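Threads > Amateur boxing > Avik Boxing Club

Good evening everyone, and thank you for all the messages! We're finally home from the Funddale Open and I promised a proper write-up, so get comfortable, because you know I can't tell anything in one post.

340 bouts across three rings is a lot of boxing, and I think I watched most of it from a folding chair with one short leg. We took our biggest travel squad yet, juniors and seniors together, plus a cooler of sandwiches that was gone before we got off the highway.

12 replies · 41 likes 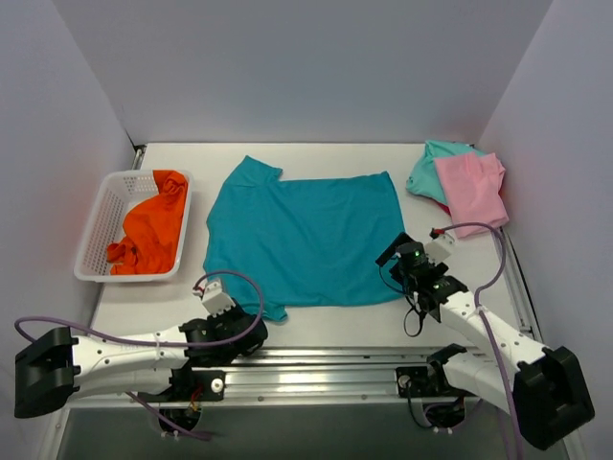

Funddale — Fri 17 June

Weigh-in opened early and the line was already out the door and along the side of the parking lot. Our lightest junior was fine, our heaviest senior was very nearly not fine, and he spent the next hour walking laps in two sweatshirts. He made it. He then ate a whole rotisserie chicken, and I have never seen a person so happy.

Juniors went first. Our girls had a wonderful morning. Two wins out of three, and the one loss was a split decision that I'd have been glad to see go either way (well, okay, I'd have been gladder our way). What I loved was the footwork — all that spring of moving around cones in the gym and grumbling about it, and there it was in the second round, when her legs were tired and she still got off the ropes.

The boys had it harder. We drew Szczepańska Gym in three of the first four bouts, and if you've ever boxed anyone from Szczepańska you know they come forward from the bell and they keep coming. We lost all three. Good, clean, tough bouts, and their coaches came over afterward to shake every kid's hand, which meant a lot to ours.

8 replies · 36 likes

Seniors now! Our middleweight won his semifinal on a stoppage in the second, a body shot that the whole hall heard. In the final he met the top seed, who was simply better at distance, and he came away with silver and a fat lip. He's already asking when we can spar with taller people.

A small grumble, offered kindly. The schedule was posted on the Ziltico app and the app kept falling behind, so ring three was sometimes 20 minutes ahead of what the phones said. One of our welterweights had to glove up at a jog. I'd love to see a plain paper sheet taped to a wall next time — it worked for years.
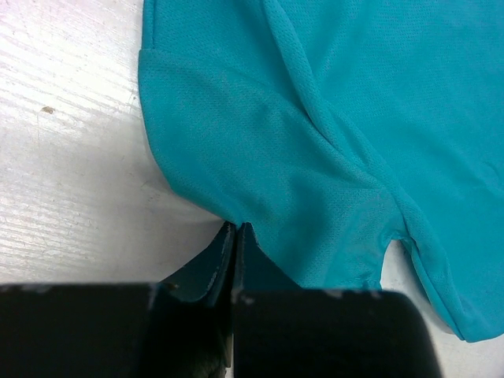
Szczepańska Gym: Thank you for the kind words, your boys gave ours plenty to think about. Agree completely on the paper sheets, we nearly missed a bout ourselves. Would you be up for a shared sparring day before the fall season?

Yes please, we'd love that! Any Saturday suits us and we have room for two rings if somebody brings the second set of ropes.

Last bit, for our own parents. Regular training picks up again on Monday, juniors first and seniors after, light work only for anyone who boxed this weekend. The next one on our list is the club show in November. It's 50 dollars to enter, and if you'd like a spot please tell a coach soon so we can start matching weights. Headguards need to go back in the blue bin, wiped down, and whoever has the good stopwatch, we miss it.

19 replies · 100 likes

© Avik Boxing Club · Contact us · Back to top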